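### 3.2 Sorting shared snacks at the household table

The second set of sessions dealt with snacks kept in the main room. In the October interviews, most families told us that sweets, nuts and seeds were not stored in the kitchen at all. They were bought in mixed lots, put out on a table or in a box, and topped up whenever someone came back from the store. We wanted to know how people divide such a lot when they are asked to put it in order, and which items cause them to hesitate.

Each household sorted its own snacks at its own table. No categories were given. Azlan Lau kept the written log and noted the order in which items were picked up, where each one was put down, and any item that was moved a second time. Following Pillai, we treat a second move as a sign of doubt. The full log covers 191 items from 17 households, and a session took about 50 minutes including the talk afterward.

Two ways of sorting came up again and again. In the first, which we call sorting by wrapper, single twisted candies went together, sealed bags went together, and clear bags of nuts or seeds were set apart from both. In the second, sorting by eater, the same items were split between children, adults and guests -- with sunflower seeds nearly always on the adult side. Figure 4 shows one table with a foil-wrapped chocolate candy held over it, and bags of seeds and nuts among the other snacks.

Candies were the hardest case. A single piece is small enough to go anywhere, and several people put the first few down next to a larger bag, then pulled them out again once a group had formed. The Plurkano coding sheet has no entry for this, so we added one ("parked") and went back over the earlier logs. Boxes and lids were coded as containers only if something was placed in them during the session.

We left out the Amuno households at this stage. Their snacks were kept in closed tins, and the sorting there followed the tins.

**Figure 4.** Snack sorting at a household table, with a wrapped chocolate candy being held.

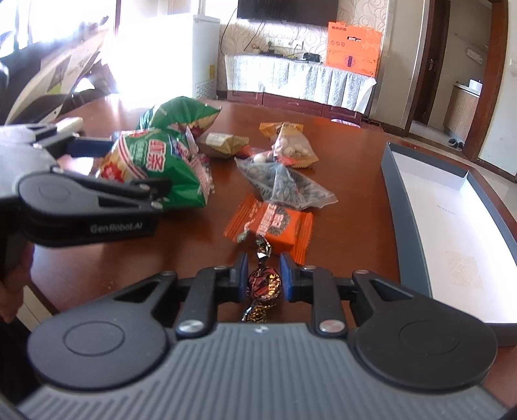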